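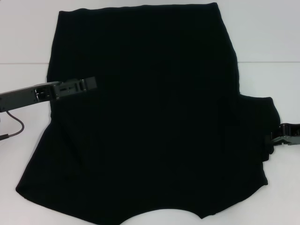
Avaliação de equipamento: estação bimanual Wodmont para dobragem de têxteis

Parecer da unidade de ensaios da Skoserero
15 de novembro de 2019

1. Objeto

O presente parecer incide sobre a estação bimanual Wodmont, cedida à Skoserero pelo distribuidor Manríquez para apreciação técnica durante o mês corrente. O fabricante apresenta o equipamento como solução para a dobragem de vestuário em lavandarias de média dimensão e, numa segunda fase, em contexto doméstico. A unidade de ensaios foi incumbida de verificar em que medida essa apresentação corresponde ao desempenho observado em condições próximas das de serviço.

Os ensaios foram conduzidos por Hatice Akbulut, com revisão de Blagoje Papadopoulos. A seleção das peças coube à lavandaria Zarkasitz, que forneceu um lote de roupa de trabalho já lavada e seca, sem triagem prévia por tamanho ou por estado de conservação.

2. Condições de ensaio

O equipamento foi instalado sobre uma bancada branca, com iluminação difusa e constante. Cada peça era colocada pelo operador, estendida à mão de forma sumária, e a estação devia concluir a dobragem sem nova intervenção. Admitiram-se pequenas rugas e mangas parcialmente viradas, por ser esse o estado em que as peças chegam habitualmente à mesa de dobragem da Zarkasitz.

Foram processadas 200 peças, na sua maioria T-shirts de malha e toalhas de mão. Considerou-se aceite a peça que pudesse seguir para a prateleira sem correção manual. O tempo limite por peça foi fixado em dois minutos, findos os quais a tentativa era dada por não conseguida.

3. Desempenho

Nas toalhas, o resultado é satisfatório. A estação localiza os cantos com regularidade, executa as duas dobras previstas e deposita a peça com alinhamento suficiente. Um funcionário com experiência faz o mesmo trabalho em muito menos tempo, mas a qualidade final é comparável e manteve-se estável ao longo do dia.

Nas T-shirts, o quadro altera-se. A preensão pela manga é, em regra, segura, e os dedos da pinça não deixaram marcas na malha. A dificuldade surge na coordenação: com um dos braços já a segurar o tecido, o outro demora a escolher o ponto de pega e permanece por vezes sobre a peça durante vários segundos antes de descer. Quando a bainha forma uma curva ou um recorte no lugar da linha direita que o sistema parece esperar, a hesitação aumenta e a dobra sai enviesada.

As peças pretas merecem nota à parte. Em malha preta lisa, as rugas e as sobreposições quase não se distinguem, mesmo para quem observa a bancada de perto, e o contorno torna-se a única informação fiável. A estação confundiu repetidamente uma manga dobrada sobre si mesma com a aba inferior do corpo. Em tecido claro ou às riscas, o mesmo erro foi raro. Convém recordar que a roupa preta representa uma parte considerável do vestuário profissional tratado pela Zarkasitz, em particular o da restauração.

Registaram-se ainda casos em que a pinça recolheu duas camadas quando devia levantar apenas uma. O sistema não deteta a ocorrência e prossegue o programa até ao fim, entregando um volume que é necessário desfazer por completo. Para efeitos de serviço, uma falha assinalada é preferível a uma falha entregue como trabalho concluído.

4. Instalação e manutenção

A montagem ficou concluída numa manhã. A calibração dos braços é guiada e não levantou dúvidas. O manual, com 24 páginas, encontra-se bem organizado, embora o capítulo relativo à substituição dos dedos das pinças remeta para um anexo que não acompanhava o exemplar recebido. A Manríquez enviou-o a pedido, no próprio dia.

O ruído em funcionamento é discreto -- inferior ao de um secador em fim de ciclo -- e não impede a conversa junto à bancada. A área a reservar em redor do equipamento, por razões de segurança, é contudo maior do que a indicada no folheto comercial, e dificilmente existirá numa habitação corrente.

A assistência é assegurada por contrato anual. O fabricante recomenda a revisão das pinças a cada 2000 ciclos, intervalo que uma lavandaria com movimento regular atingirá depressa e que deve entrar no cálculo do custo de exploração.

5. Apreciação

A dobragem de roupa continua a ser uma tarefa ingrata para as máquinas. O tecido não conserva a forma, esconde partes de si próprio e responde de maneira diferente a cada pega. A Wodmont trata este problema com seriedade, e o trabalho mecânico do equipamento é de bom nível. O que falta encontra-se sobretudo na leitura da peça e na decisão sobre o passo seguinte.

Para toalhas e outros artigos retangulares de cor clara, a unidade de ensaios considera o equipamento utilizável, desde que exista um operador nas imediações e que o volume diário seja moderado. Para vestuário, e em especial para malha escura, não se recomenda a aquisição na versão ensaiada. O uso doméstico afigura-se prematuro, tanto pelo espaço exigido como pela necessidade de acompanhamento.

Blagoje Papadopoulos manifestou reserva quanto ao critério de aceitação adotado, que considera exigente para uma primeira geração de equipamento. A reserva fica consignada e não altera a recomendação.

6. Seguimento

Foi solicitada ao distribuidor informação sobre a atualização do módulo de visão, anunciada sem data. Caso venha a ser disponibilizada, o ensaio com T-shirts será repetido nas mesmas condições e com um lote equivalente da Zarkasitz, incluindo maior proporção de peças pretas. O equipamento permanece nas instalações da Skoserero por mais 10 dias úteis, podendo os associados requerer demonstração junto de Hatice Akbulut.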